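Dundville site to add hand-held grippers and headsets in new equipment plan

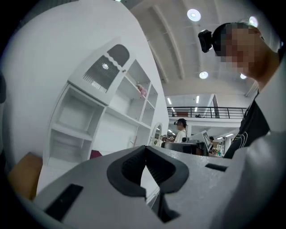 A hand-held gripper in use on the lower level, with head-mounted cameras worn by people at work.

Olturness has set out its equipment plan for the coming year, and most of the new money will go to hand-held grippers and the head-mounted cameras worn with them. The company trains software for household robots at its site in Dundville.

The plan was approved in May. It covers 100 gripper sets, to be bought in two batches from Ornen, the supplier of the sets now in use. The first batch is due before the end of summer. The second will be ordered once the first has been through a month of daily work.

Olturness looked at buying more robot arms and decided to wait. An arm needs a fixed stand, floor space and a trained operator, and the site has little floor left to give. Gripper sets can be moved between mock rooms during a shift and stored on a shelf overnight.

Spare parts get their own budget line for the first time. The company plans to stock 600 replacement rubber pieces for the gripper fingers, along with batteries, head straps and cables. Last year these were paid for out of the general repair fund, which ran out early – several sets sat idle while parts were on order.

Storage is the other large item. The site logged 1,558 hours of recordings last year and expects to reach 3,000 with the added sets. A second server rack will be installed before the new equipment arrives, and two more desks will be fitted with monitors for checking recordings.

Furniture and household goods for the mock rooms will stay at the current level of spending.

The Pant office, which handles software testing, is not part of this round. It will keep its present equipment and put in its own request in the fall. Olturness said a decision on robot arms for both sites will be made after that request has been reviewed.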